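Nerncombe 旧机零件清单 数据说明

更新：2022年9月7日

是什么
旧台式机拆机登记表，一行一个零件。Nerncombe 那边收来的机器，拆完登记，能用的转给 Plultden 维修点。先放出来，文档后面再补。

文件
parts.csv 主表
cases.csv 机箱表，用 case_id 跟主表对
notes.txt 杂项，格式比较乱，别用脚本读

规模
机箱 32 台，主表 60 列……写错，是 60 行。7月那批还没录进来。

字段
part_id：编号，别改
type：电源 / 内存 / 硬盘 / 风扇 / 其他
state：ok、bad、unknown。没测过的一律 unknown，不要猜
watt：只有电源填，照标签抄
by：登记人缩写，EA = Ese Adeyemi，OS = Orysia Sirko

电源单独一行，不跟机箱合并。线材不登记。
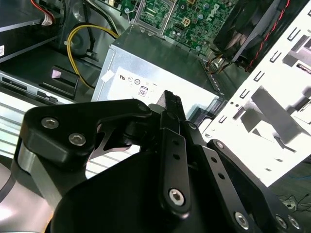

已知问题
- 有 9 行 watt 是空的，标签磨没了
- 日期有两种写法，斜杠和横杠混着，读之前自己统一一下
- Danjuma Yusuf 早期录的用的是旧编号，前缀 R（Ranjbar 仓库那套），对照表在 notes.txt 最底下
- 硬盘容量单位不统一，GB 和 G 都有，以后再改

编码 UTF-8，带 BOM。Excel 直接开没问题，pandas 读记得用 utf-8-sig，不然第一列列名会多个怪字符。

隐私
硬盘序列号全删了，机主信息从来没录过。要是还看到漏网的，马上说，我们重发一版。

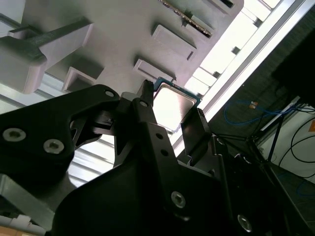 重复行也请顺手报一下，给 part_id 就行，不用截图。改表之前先拉最新版，上次两个人同时改，合并合了一下午。

许可
随便用，注明出处既可。商用先问 Arnulfo Usuga。

待办
录7月那批
补 watt
脚本 2 版，校验 type 拼写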